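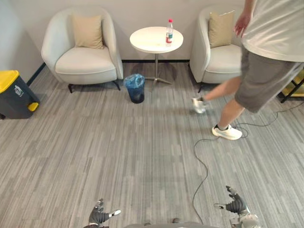

The Nistley rent relief program has money left in it, and most of the people who qualify have never applied. That is the main finding of a report by Milagros Ospina, a housing policy researcher in Eide, and it deserves more attention than it got when the county board received it in October. The report is short and mostly tables. It deals with people who don't look like anyone's idea of a poverty statistic. They work, they pay most of their rent most months, and on a day off they cross a lounge with gray striped carpet in a white T-shirt and gray shorts like anybody else. They fall behind when a shift gets cut or a car needs a transmission.

Ospina counted 3,868 renter households in the county that met the income rules last year. Of every 100 that qualified, 8 filed a complete application. Another group started one and stopped. The county's position has been that low demand shows low need, and two board members said so at the meeting.

The application itself suggests a different explanation. It asks for 79 separate entries, counting the landlord's section, and the landlord's section has to be signed before the tenant's part will be reviewed. A landlord who doesn't want to sign can end the matter by doing nothing. Tenants in Stivuseck, where much of the rental housing is owned through out-of-state companies, often have no person to ask. They have a payment website and a phone number that goes to a recording.

Maribel Sánchez, who represents Stivuseck on the board, wants to let tenants submit a lease and bank records in place of the landlord's signature. Her proposal would also drop the rule that pay stubs be less than 30 days old on the day of review. Under the present rule, an application that sits in the queue too long expires, and the applicant has to send new stubs and go to the back of the line.

The argument against her came mainly from Hafiz Jugah, who chairs the finance panel. He said that looser paperwork invites fraud and that the county would have to repay the state for any improper award. That is a fair concern, and Sánchez's draft doesn't fully answer it. It says staff may audit a sample of awards but doesn't say how large the sample should be or who would pay for the audits. She should fix that before the vote.

Still, the cost of the current system ought to be counted too. The county pays for shelter beds, for court time on evictions, and for school buses that follow children who have moved out of their district. Ospina's report leaves those costs out, as she says plainly in her notes. Someone on the county staff could put the figures together, and the board should ask for them.

The proposal goes to the finance panel next, and then to the full board. Written comments can be left with the clerk's office in Nistley until 5 p.m. on the day of the panel's hearing. Comments from renters who started an application and gave up would be especially useful, including which page they stopped on.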